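Who Owns the Pitch? Totstead Athletic and the Inurwood Lane Lease
Student project report, Local Government and Community module
Mulugeta Derese, Mihret Gebreyes

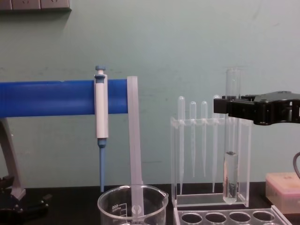

We picked this topic because Mihret's brother plays for the under 15s and the lease kept coming up at home. Original plan was to compare three clubs. Two never answered our emails so it is one club, done properly we hope.

Background

Totstead Athletic play at Inurwood Lane. Small ground, one covered stand, clubhouse with a bar and a kitchen that only half works. The town owns the land. The club has a 25 year lease with six years left on it. Rent is low, nobody argues about the rent. The argument is over how long the next lease should be and who pays for drainage.

The club wants 50 years. The town has offered 15, with a break clause at year seven. The grants the club is after need at least 20 years of secure tenure, so 15 is no use to them for that. This is the whole problem really and it took us two weeks to work out that it was.

What we did

- Read the council minutes that are online (they stop for a while, the website was moved)
- Interviewed Gerd Lindemann, club secretary, in the clubhouse on a Thursday evening
- Interviewed Frans Van Loon, who sits on the parks board, by phone
- Short paper survey at two home games and outside the Zidell supermarket
- Went through the gate figures Gerd gave us

Abenezer Birhane helped hand out surveys and typed them up. Thanks to him.

Gate figures

Total paid attendance last season was 2,729. Best single gate was 300, the cup game against Gebru Rovers. Take that one out and the season looks pretty thin. Gerd says the weather cost them, four home games were moved to the away ground because of standing water. We checked this against the fixture list and it matches.

Bar money brings in more than the gate does. We weren't given the exact amounts so no chart for that.

Survey

We handed out 691 forms and got 615 back, which is high, but Abenezer stood there and waited while people filled them in. That probably affects the answers too. See limits.

Most people knew the town owns the ground. Fewer knew the lease was running down. When asked what they would want, the most common answer was a long lease with the public footpath kept open. Selling the land outright to the club came second. A good number wrote in the margins about parking, which we did not ask about. Parking on match days on Inurwood Lane is clearly a bigger deal to the neighbors than the lease is.

The supermarket answers were different from the match answers. People at games wanted the longest deal possible. People at Zidell were more split and several asked why a football club should get public land when the tennis courts have no net.

Interviews

Gerd's main point: the club can't plan. They had a contractor look at the pitch in February and the quote for new drains is more than they can borrow on a short lease. He would take 30 years "tomorrow morning".

Frans was more careful. He said the board isn't against the club, but the last long lease the town signed was for the boathouse and the building was left to rot and the town couldn't get it back. He wants inspection rights written in. He also thinks the footpath has to be protected in the deed and not just by a handshake. When we told him Gerd would accept 30 he said he hadn't heard that number before. We don't know if thats true or just what he says on the phone.

Findings

The two sides are closer than the minutes make it sound. A 30 year lease with an inspection every five years and the path written in would meet the grant rule and cover most of what Frans is worried about. Drainage cost is still open. Neither side would give us a figure they would put in.

Limits

One club. One person from each side. Survey done in good weather so people who only come for big games may be over counted. We forgot to ask age on the first batch of forms and had to drop that question completly.

Left to do

Mihret is going to the next parks board meeting if the date doesn't clash with finals. Survey form and interview notes are in the appendix folder, ask Mulugeta for the link.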